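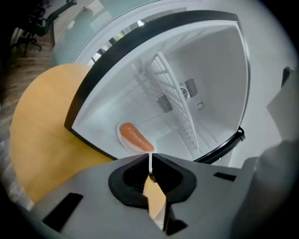

Office mini fridge: does the wire shelf go back in, and where should it sit?

Posted by Danica Bednárik
July 24, 2022

Hi all, hoping someone has been through this with one of these little fridges. Ours lives on the round wooden table in the break corner at work (Sindmont, second floor, the one everybody cuts through to get to the stairs). It's a tiny thing with a glossy black top, a black frame and a white inside, and I somehow ended up being the person who looks after it. I took the food out last night and gave it a good clean, and now I'm at the part where I put it all back and I'm second-guessing myself.

It has a single wire rack made of thin white rods. Inside there are ridges molded into the side walls, and I'm pretty sure the rack is meant to slide along a pair of them, but it keeps ending up at an angle. If I push one side in, the other side pops up. I don't want to force it and crack the plastic, I've read that's a common way to kill a small fridge.

Also, the back wall has two rectangular vents with slats, plus a little round grille that looks like it might have a fan behind it. I used to stack yogurts right up against all that and now I'm wondering if that's why lunches near the door always seemed warmer than lunches at the back. Should I leave a gap? And if yes, how big?

Last thing. People put plates in there with no cover on, one lonely sausage or half a carrot, and it stays until I throw it out. I bought a pack of oval white plates thinking it would make things nicer and I think I made it worse! Is there a rule that works in a shared fridge without me turning into the food police?

It's a Drilon, we got it secondhand for 67 dollars, no manual. Thanks in advance!

Marwa Fahmy

Okay, I have cleaned more office fridges than I'd like to admit, so here goes.

On the rack: take it all the way out and start over. Mine did the exact same popping-up thing, and I'd had the back corner sitting on one ridge and the front corner on the next one down. It's so easy to do when everything in there is white on white! Get your head level with the opening, pick one ridge on the left, then find its partner on the right, and slide both sides in together, slowly. If your rack has a bent-up edge, try that edge at the back first. On mine it keeps things from getting shoved into the wall. If it still rocks, lay the rack flat on the table and see if it's warped. You can usually coax a rod back by hand.

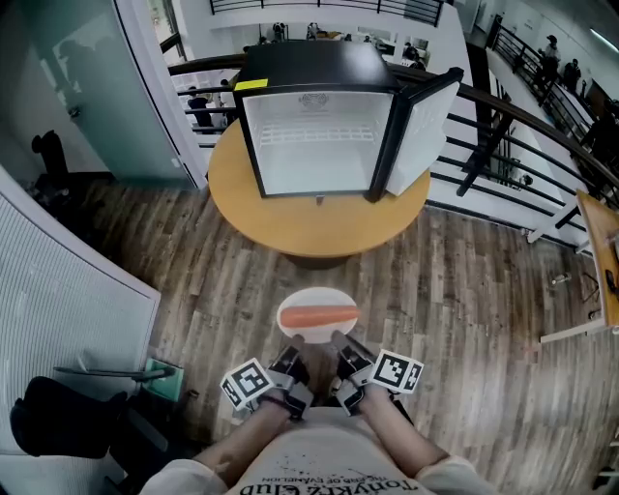
While you have the shelf out, think about which height you want, too. I like it high up, with the tall stuff standing on the floor of the fridge and small containers on the wire. And do yourself a favor and keep the plates somewhere else while you fiddle with it. I once had a whole lunch slide off a crooked shelf and straight down my pants leg, right before a meeting.

For the vents, yes, leave a gap. I go by two inches, which is just the width of three of my fingers, no science behind it. Don't let anything lean on the round grille either. Your yogurts were probably blocking the air, so your warm lunches make sense to me.

As for the carrots and sausages, what worked for us at Flondholm was a pad of sticky notes on top of the fridge. Name and the day you put it in, stuck on the lid or the plate. Whatever has no note goes in the trash at the end of the week, and you announce that once and then just do it. We had two weeks of grumbling and then it was fine. Oh, and swap the plates for containers with lids. An uncovered plate dries out and makes the whole box smell, and in a fridge that small you taste it in the milk.

One more thing, leave the door wide open until the inside is bone dry before you switch it back on. Mine got a funky smell in the door seal once from shutting it too soon. Run a cotton swab with a bit of baking soda water around the rubber, you will be horrified.

Říha

Had the same shelf problem. Flip the rack over. Mine only fits one way up.

Danica Bednárik

Update: it was on two different ridges!! Marwa, you called it. I slid it out, got down level with it like you said and it went in first try. Didn't need to flip it, but thank you Říha, I would have tried that next. Getting lidded containers in September when the supply budget resets, and the sticky notes start tomorrow. Haven't dared look in the door seal yet.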